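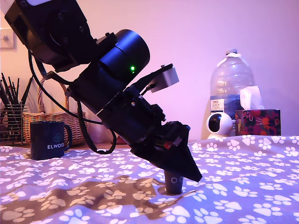 Skestdale reuse room sets new rules for mugs, baskets and desk items

Nov 28, 2021

SKESTDALE -- The household reuse room on Dulham Road will take small tableware and desk items again under a revised intake list. The list covers mugs, cups, baskets, pen holders and blankets. It replaces the one in force since June, which limited the room to boxed kitchen goods.

The room holds 87 bins on fixed shelving. Under the old list, 16 of those were set aside for drinkware. That number goes up to 24, with the added space taken from bins formerly used for glass jars. Jars are no longer accepted.

Mugs and cups will be sorted by size and by whether they have a handle. Printed pieces are allowed. A mug with a company or place name on it, such as a dark navy one marked "ELWOOD," goes in the same bin as plain mugs of its size. Small cups without handles are stored upright in a separate tray and are not stacked. Pieces with chips on the rim or cracks in the handle are turned away at the counter.

Baskets are listed on their own for the first time. Woven baskets with a fixed handle are shelved one deep, as the handles bend when other items are set on top of them. Loose or broken strands longer than 2 inches are grounds for refusal. Lined baskets must come in with the lining removed and washed.

Pen holders, including wire mesh types, may be left full. The earlier rule called for pens and pencils to be taken out and bagged, and the bags tended to be separated from their holders in storage. Holders and contents now get one tag between them. Markers and anything with liquid ink in a bottle remain off the list.

Blankets will be accepted in any color or print, pet patterns included. Each one is unfolded on the sorting table, checked on both sides and folded again to shelf width. Fleece and woven blankets share a shelf. Electric blankets are not taken in any condition. Blankets that have been used as packing material around dishes are treated as a second item and get their own tag.

The changes follow a stock review carried out by Pascu, the firm that handles shelving and records for the site. The review looked at 300 items that had been in the room longer than one season. Drinkware left the shelves fastest. Glass jars and lidded tins left slowest, and many of the tins had no matching lid by the time they were counted.

Pascu also recommended a change in labels. Paper stickers are being replaced with string tags, which do not leave glue on glazed surfaces. On mugs the tag goes through the handle. On cups it is laid inside -- the tray is shallow enough for the number to be read from above. Stickers already on the shelves will stay in place until the items go out.

Drop-off is at the side door, where there is a ramp and a short-stay parking space. Items should be dry and wrapped singly if they can break. Newspaper is fine. Foam chips are not accepted. The limit is two boxes per household per visit, and a box must be light enough for one person to lift.

The Wilberg branch will keep the June list for now. It has less shelf depth and no space for baskets, and its counter will send those to Skestdale. Blankets brought to Wilberg can be held overnight and moved with the morning load.

Printed copies of the new list are at both counters.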